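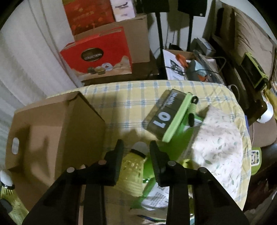
Open jaws, one shuttlecock between them, and a cardboard box waiting on its side.

How to find out whether a machine can tidy your table yet
by Perrine Delaunay

Short answer: a bit. Long answer: clear an evening and lower your hopes before you start.

The chore is putting shuttlecocks in a box. A bored child can do it while watching television, so it makes a fair test. Shuttlecocks look easy and aren't. The head is small and firm, the skirt is light and full of holes, and a grip that suits one end will crush or drop the other.

What you need: a two-jaw gripper, a few shuttlecocks, an open box and a table you haven't cleaned up specially. Leave the plaid cloth on. Leave the packages where they are. A gripper that only works on bare white counters is no use to anyone I know.

1. Do the job by hand first, holding the gripper yourself. Do it 20 times. If you can't manage it with those jaws, the software won't either.

2. Come in from the skirt side with the jaws wide open, then close on the head. Slowly! Enda Ní Bhriain at Prasenthorpe closes so gently that I've gone for tea in the middle of one of her grasps.

3. Lift straight up before moving sideways. Creases in a tablecloth will catch anything you drag.

4. Let go inside the box, past the flap. Dropping it on the rim counts as a miss, however nicely the arm did it.

5. Now hand over to the machine and give it 10 tries. Move the shuttlecock between tries, and turn it around too. Yellow on pale yellow is a rotten color match, so expect some confident grabs at the cloth.

Our Plosta arm got 33 out of 400 on its first long run. After a month of practice it does much better, as long as it's a shuttlecock. Ask it to put away a pen and it goes back to being furniture.

Next month, socks.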